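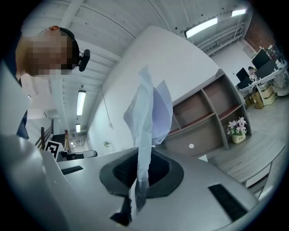

What do you do with thin plastic film when the council won't take it?

Asked by Anselmo Gallardo, October 2019
Topics: rubbish and recycling, Loltness, packaging

We moved to Loltness in June from the other side of the county, where the bins worked differently. Over there we had one big mixed box and nearly everything went in it. Here there is a blue bin for paper, tins and bottles, a brown caddy for food, and everything else goes in the grey bin, which is emptied once a fortnight.

The leaflet that came with the bins says "no film, no wrap, no bags" and leaves it at that. Our grey bin is now mostly thin plastic. Bread bags, the wrap round multipacks, the bags that salad comes in, the cloudy stuff they put round furniture and clothes when you have them delivered. We bought two beds and a wardrobe from Urquijo when we moved in and I still have a heap of the wrapping from those in the garage, as I could not bring myself to put it in with the ordinary rubbish.

I have three things I would like to know.

Is there anywhere near Loltness or Ustcombe that will take it? I drive to Ustcombe twice a week for work so that would be no trouble.

Does it have to be sorted, and if so how? I can't tell one sort from another. Some of it stretches and some of it crackles.

Is there a good way of keeping it until there is enough to be worth taking? At the moment it is loose in a crate and every time the garage door opens some of it blows down the drive.

I don't want to be told to buy less of it. We are trying, but the wrapping I have already got still has to go somewhere.

2 replies and 1 short reply

Soledad Salcedo

I have been taking ours to Ustcombe for three years so I can answer most of this.

Where to take it

The larger supermarket on the Ustcombe ring road has a collection point for carrier bags just inside the second set of doors, to the left of the trolleys. It says carrier bags on the front in big letters and most people stop reading there. Underneath is a smaller label with the other things they accept. When I last looked that was bread bags, the shrink wrap from tins and bottles, freezer bags, the wrap from toilet rolls and kitchen rolls, and magazine wrapping if it is plastic. Read the label yourself when you go, as it has been changed once already in the time I have been using it.

The small branch in Loltness has no bin. Staff there have taken a bag off me at the till before now, but I think they were being kind and I wouldn't rely on it.

The council tip does not take household film. They do have a bay for it on the trade side and you need a trade permit to use that.

How to sort it

You don't need to know the chemistry. For most household film there is a simple test, and it works well enough.

Push your thumb into it and pull. If it stretches and goes thin under your thumb before it gives, it is almost certainly polyethylene and that is what the supermarket bins want. Bread bags, bubble wrap and carrier bags nearly all do this.

If it crackles, tears in a straight line and springs back open when you scrunch it in your fist, it is something else. Crisp packets, biscuit wrappers, the film lid on a ready meal and the clear wrap on flowers come under this. Put those in the grey bin unless the label on the collection point lists them.

Cling film stretches, but leave it out. It can be made of a different plastic, and once it has been on food it is hard to clean anyway.

Anything marked compostable must be left out as well, even if it feels just like a carrier bag.

Take off paper labels and parcel tape if they come away easily. On the furniture wrap I cut round the tape with scissors and throw the taped strip away. It has to be clean and it has to be dry. Crumbs shaken out of a bread bag are fine. Grease and meat juice are not, and I don't think it is worth running the hot tap to save one bag.

How to keep it

My first year I did what you are doing, with a box, and it filled up with air. Film will spring back however hard you push it down unless something holds it. What works for us is this:

1. Keep one strong bag on a hook near where you unpack the shopping. An old compost sack is ideal. Ours hangs on the back of the larder door.

2. Flatten each piece on the worktop with the side of your hand, fold it in half and push it down inside the bag. Pieces bigger than a tea towel get rolled up from one end so the air comes out as you go.

3. For very large sheets, such as mattress wrap, lay them on the floor and get a second person to hold the far end. Fold lengthways until you have a strip as wide as your forearm, then roll it and tie it with string. Don't use tape.
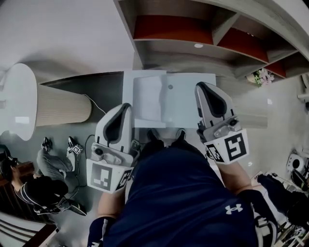
4. When the bag is full, kneel on it, tie the neck and put it straight in the boot. If it goes back in the garage it will stay there.

We fill one every 26 days or so in winter and less often in summer – that is two adults and a teenager who lives on toast.

With your furniture wrap, try Urquijo before you do anything else. They took back the plastic from our sofa when the van came round, but you have to say so at the time of booking. It may be that they will still have it off you if you drop it at the warehouse. Ring first.

marram_8

It's a waste of time in my opinion. I did it for a while, then I saw a lad wheel the whole cage round the back and had no idea where it went after that. Could have been anywhere. Grey bin and be done with it. The furniture wrap is good for dust sheets though, I've had the same piece over my sawbench for years.

Ustcombe Pete

Adding to Soledad's answer, which is right as far as I know. I worked in packaging for a small firm called Flema until I retired. We used 400 gauge film for heavy goods and I can tell you that the thick cloudy wrap is the kind worth the bother, as it is usually one material all through. The crackly snack wrappers are often two or more layers stuck together and they are hard to do anything with.

Two small points. Look for a number 4 in the triangle if there is one printed – that is low density polyethylene. A 2 is the high density kind and also goes in most carrier bag bins. A lot of film has nothing printed on it at all, so then it is back to the thumb.

Also, please don't hand over film that has been out in the sun. If it has gone brittle and comes apart in flakes it is past recycling.

If you have some big clean sheets left, the allotments on Mill Lane will have them for covering beds over winter. There is a board by the gate where you can leave a note. They won't want bubble wrap.

Anselmo Gallardo

Thank you, that is very useful. I went to Ustcombe this morning and found the bin, and the smaller label is there as described, though somebody has put a sticker over the bottom line of it. I rang Urquijo and was told they will take the bed wrap at the warehouse on weekday mornings if it is rolled. I have put a hook up in the utility room. The piece round the wardrobe does the crackling thing, so I will keep that one for painting.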